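We use cookies to improve your experience. By continuing to browse you accept our use of cookies.

In defence of the crumpled cloth
By the Grastdale kitchen column | February
35 comments

I own far too many tea towels, and I only like four of them. The rest are presents, or came free with something, or were bought in a weak moment at the garden centre in Rostville because they had hens on. The four I like are old, soft, a bit see-through when you hold them up to the window, and they've never once been folded properly in my house.

I used to feel bad about this. My mum folded hers in thirds and then in thirds again, and stacked them with the fold facing out, so the drawer looked like a bookshop. I tried it for almost a whole winter. What I found was that I stopped using the things! I'd open the drawer, see that lovely neat pile, and go and get kitchen roll instead (I know, I know). A folded cloth looks finished. You feel rude disturbing it.

So now I keep mine on a tray. An ordinary tray with a lip round it, sitting at the end of the worktop, and the cloths go on it in a heap. When one's wanted you grab whichever bit is nearest. When you're done you drop it back, or if it's grubby it goes off to the wash, and that's the entire system. I've had it going since we moved to the house on Sokach Road and I can't see myself changing.

The tray does matter, mind. A cloth dumped straight on the worktop is mess, and the very same cloth dumped on a tray is put away. I can't explain it, but everyone who comes round seems to accept it. Oval is best, I think, as a square tray makes you want to line things up with the corners. And if a bit of hem flops over the rim, let it flop. It gives you something to get hold of. 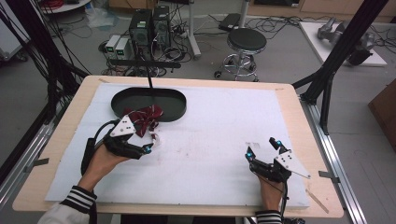 Ogunleye wrote in after my last piece to say that this was all very well for dry cloths, but a damp one left in a heap will smell by teatime, and had I thought of a hook? Fair point, and I have thought of a hook. I've got a hook! The damp ones go on the hook until they're dry and then they go back on the tray, and if I forget, well, I find out soon enough.

Where I do dig my heels in is colour. People buy white because it looks clean, and then spend the rest of its life trying to get beetroot out. Get dark red. Get a dark red one with a bit of pattern along the edge so it still looks cheerful, and you can wipe up jam, wine, tomato and goodness knows what, and it'll look much the same as it did before. White is for people with better washing powder than me.

I'm not against tidying, by the way. I fold sheets, and I'll fold a jumper if I'm asked nicely. But a tea towel gets picked up 100 times for every once that anybody looks at it, and it seems daft to arrange it for the looking. My mum still refolds mine when she visits. I let her, and then I put the kettle on, and by the time we've had a second cup one of us has spilt something and the whole pile's back in a heap on the tray.

83 shares | 200 likes
Sign up to our newsletter for a new column every month.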